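Switching the heat over

I turned the heat on for the first time this week. Every year I tell myself I'll wait until October, and every September there is one cold morning that settles it. This year it was Thursday. The thermostat in the hall said 58 when I got up, and I had coffee with my coat on before giving in.

The house has radiators, and the boiler is an old Perkard that came with the place. It takes a while to get going. First there is a click in the basement, then nothing, then the pipes start to knock. The bedroom gets warm before the kitchen does, which is backwards from what I need at 6 in the morning.

Bleeding the radiators

I have 8 radiators and I bleed all of them before the season starts. You need the little key, a rag and a cup. I start on the ground floor and work up. Open the valve a quarter turn, wait for the hissing to stop, and close it when the water comes out steady. The one in the back room always takes the longest. I paid $10 for a new key at Savard Hardware after losing the last one, and now it hangs on a nail by the basement stairs.

Check the pressure gauge when you finish. Mine had dropped, so I let some water in until the needle was back where it belongs. 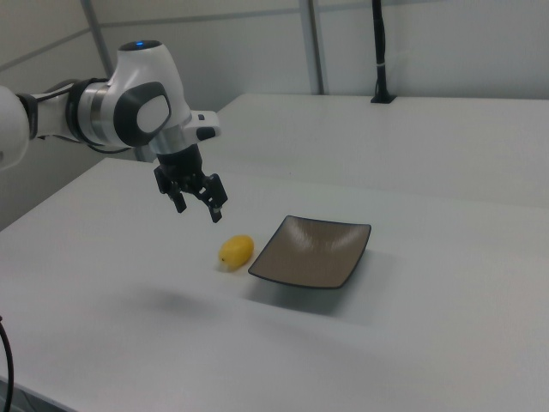 What it cost last year

I went through the bills from last winter, November to March, and they came to $922. That's more than the year before. Some of it was the price of gas and some of it was me leaving the heat at 70 all day through January — I had a cold and didn't care.

This year I'm going to keep it lower at night and see what happens. I also bought foam tape for the front door, where you can feel the draft on your ankles. The back door is fine.

Still to do

The storm window on the landing sticks and needs to be planed or sanded. I also have to call Lecomte Heating about the yearly service. They were booked for three weeks last fall, so I should do that on Monday — I've had the number on the fridge since August.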